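Short-term rental walkthrough: the Chacko cabin, main floor and loft
Walked by Kartini Pangaribuan, June 19, 2021

Hi Radoslava, I did the whole place this morning with the usual list and my good flashlight, and I've typed my comments under each item so you don't have to read my handwriting again! OK means OK. FIX means before the next guests. WATCH means I'll look again when I'm back.

Smoke alarm, main floor: OK
Loud and clear on the test button. My ears are still mad at me.

Smoke alarm, loft: FIX
Chirped at me the second I got up the ladder. I put in a new battery and it still chirped, so I think the unit is done. The date stamp on the back has worn off, and that tells you something. Please buy the same Fedus model as downstairs so we only have to stock one kind of battery.

Carbon monoxide alarm: OK
It's plugged in behind the couch though, and Bayu Lumenta swears guests keep unplugging it to charge phones. Could we move it to the hallway outlet? There's nothing down there anybody wants to charge next to.

Fire extinguisher: WATCH
Needle in the green, pin in place, tag punched in May. But it's under the sink behind the dish soap and a stack of grocery bags, and it took me a bit to dig it out (and I knew where it was). I'd like it on a wall hook by the back door, low enough for a short person. I'm the short person.

Loft ladder: FIX
The second rung from the top turns in my hand. Not a lot, but I don't want to meet it at night in socks. Kamarul Sitompul can glue and pin it, he did the one at the Treter place and it hasn't budged. Until then I've hung a note on it and brought the loft pillows down.

Loft railing: OK
Leaned on it, shook it, leaned on it again. Solid.

Rugs and loose floor coverings: FIX
The runner by the front door slides like a cookie sheet. I've been saying this for 3 visits now, sorry to nag! It needs one of those rubbery grip pads cut a little smaller than the runner, and if you send me the length I'll cut it myself. The kitchen mat is fine, it has its own backing.
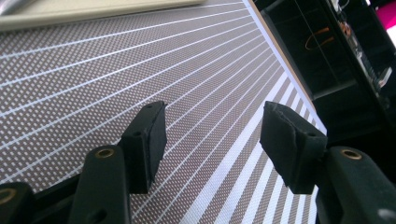

While I'm on trips and falls, the threshold between the kitchen and the mud room has lifted on the left side. I pushed it down with my foot and it popped right back up. Two screws would do it. I had the screws with me and not the screwdriver, so that's on me.

Space heater: FIX
Please just get rid of it. The plug is brown on one side and I don't care how well it heats. I've put it in the shed with tape around the cord. If we replace it, I vote for the 600 watt Fluvley with the tip-over switch, and a card next to it that says straight into the wall, no power strips.

Power strips: WATCH
One behind the TV, one by the bed. Neither was warm. The bedside one had another strip plugged into it, which I took out and put in the junk drawer.

Outlets near water: OK
Kitchen and bathroom both tripped and reset like they should.

Water heater: OK
No drips, nothing stored against it. The tap water felt pretty hot to me, so I turned the dial down a hair. Tell me if anybody complains.

Windows, bedroom: FIX
The left one opens. The right one is painted shut, and that's the one closest to the bed. Melati Chong says she can run a blade around it when she comes to do the porch.

Porch steps and light: OK
Handrail is tight, bulb works. Swept off the pine needles.

Lockbox: OK
Code changed to 1731. Please update the welcome message, it still has the old one.

First aid kit: WATCH
Out of the medium bandages again. What are people doing up here? I left a handful from my purse.

I'll be back once the ladder is fixed. If Kamarul can't get to it, call me before you let anybody book the loft.

Kartini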